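Robot Manipulation Lab, Unit 4
Comparing End Effectors: Two-Finger Grippers and Multi-Fingered Hands

Before the session, read the Unit 3 notes on grasp types and bring your calibration file for the Stinix arm controller. If you lost yours, the lab copy is on the Dinbridge server under unit4/start.

Last time we ran everything on Marty with the plain parallel gripper, and a lot of you asked why anyone bothers with more than two fingers. Great question, and this unit is where you get to try it for yourselves! A parallel gripper has one thing to decide: how wide to open. That makes it easy to program and very easy to debug. The trouble starts with curved things, handles, and anything that has to change its angle while you hold it.

With a multi-fingered hand you can wrap, cup, pinch or simply push with a fingertip. You pay for that in joints. Every finger joint is one more number to command and one more thing that can drift, so expect your first grasps to look clumsy – mine certainly did.

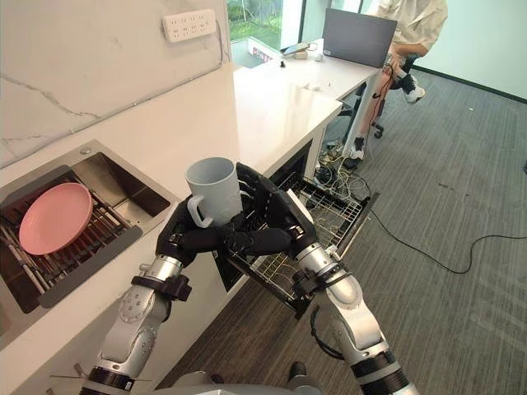 The other big change is using both arms on one object. As soon as two hands touch the same mug, they form a closed loop, and a small position error in one arm turns into a force on the other. With stiff position control you will feel this as a buzz or a jump in the wrist readings. Choose one hand as the leader and let it carry the load. Set the follower softer, at a stiffness of 384 in the Mondex panel, and leave the leader at 600. Swap them afterward and watch what happens to the force plot. It's my favorite part of the whole course.

Camera placement matters more than you'd think, too. A head view is lovely for the approach, but fingers hide the contact points just when you want to see them. Write down when you lose sight of the rim or the handle, and whether a wrist camera would have helped.

What to log for each trial:
Object and starting pose
Hand or gripper used, one arm or two
Peak wrist force
Where it ended up, and how far off upright

Stop the arm if the log passes 1,000 samples without a grasp. The session is 2 hours, and almost all of that should be trials, so get your setup done early.

Write-up: one page plus your force plots. Tell me which end effector you would pick for loading a dish rack and which for sorting flatware – I would love to see some disagreement here. Bad trials count as data, so leave them in.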